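Amateur rights for a play – when do I need the licence by?

Posted 1/24/22 in Plays, Scripts and Staging

Puser

Hi all, bit of a panic. Our group wants to do a two-hander in the spring, modern play, writer died not that long ago so definitely still in copyright. I have the acting edition, we all bought our own copies. Rehearsals start in February and the hall is booked, 60 seats, 2 nights.

Three things I can't get a straight answer on.

Do I need the licence before we start rehearsing or only before we sell tickets? Director says everyone just rehearses and sorts the paperwork later.

Can we cut it? It runs long and there is a whole speech near the end that our director thinks drags. Also he wants to leave out the pauses, or at least most of them, which I'm less happy about. And the swearing might be a problem, our audience is mostly parents and grandparents.

Last one – we aren't making a profit, all goes to the roof fund for the hall. Does that change anything?

Tried ringing the agent named inside the front cover but the number is dead, the edition is from ages ago. Thanks in advance, sorry if this has been asked before, search is broken for me.

Krasniqi

Apply now. Today if you can. Before you rehearse, before you put up a poster, before you tell the local paper. Buying the scripts gives you the right to read them and nothing else.

The reason for the hurry is that amateur rights get withdrawn. If a professional production is touring, or even being talked about for the West End, the agent can pull the amateur release and you'll have no say in it. Happened to us with a big seventies comedy. Cast learnt, set half built, then a very polite email. We did a rehearsed reading of something out of copyright instead and lost the hall deposit on the second night.

On the dead number, look at the publisher's website instead of the book. Lots of the older lists have been bought up and moved. Type in the title and it should tell you who handles amateur performance now, and whether it is released. If the title isn't there write to the publisher and ask who looks after the estate.

They'll want to know:

Venue and number of seats
Dates and how many performances
Ticket prices, top and bottom
Whether you're filming or streaming any of it (separate permission, often a no)
Any music you plan to use

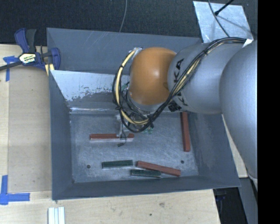
KUKA arm over the grey bin, red-brown and green blocks

Cuts – don't, unless you have it in writing. Same with the swearing. People think changing one word doesn't matter but the contract nearly always says perform the text as published. Some estates are relaxed and will say yes to trimming bad language if you send an exact list with page numbers. Others won't budge on a comma. Ask at the same time as you apply, it's much harder to go back after.

Pauses are part of the text if they're printed in it. I'd count "Pause" and "Silence" as stage directions the writer meant, and they mean different things too. How long you hold them is the director's business. Skipping the lot isn't, in my veiw. Has he tried it at full length yet with actors who know it? Ours ran roughly 8 minutes shorter once the lines were in.

Charity makes no difference to needing a licence. Fee is still due. You can ask for a reduction, worst they can do is say no.

Brurnis

we just did it and no one noticed. small hall who's going to check. paid nothing

might be diffrent if you put it online i suppose

Ploven

Please ignore the one above. Agents do look, they have alerts set up for titles, and the hall's own listing will come up in a search. You end up paying the fee anyway plus extra, and the hall can be in trouble too.

Agree with Krasniqi on nearly all of it. Only thing I'd add – one-acts and full-lengths are charged differently, so check which yours is listed as. Ours was a flat fee per performance, a bit over £50 for a short piece, first night dearer than the second. Others take a percentage of the box office with a minimum. Read which one it is before you set ticket prices.

Also check the licence wording for your poster. The writer's name usually has to be a certain size against the title, and there's a credit line for the agent that has to go in the programme word for word. We forgot it and had to put slips in every copy on the night.

And if the answer on the long speech comes back no, put your interval somewhere sensible and let it run. Check that's allowed too if the script doesn't give one.

Puser

Thank you both, very useful. Found the new agent, form has gone in with the list of swear words (awkward to type out). Director is sulking about the pauses. Will post when I hear.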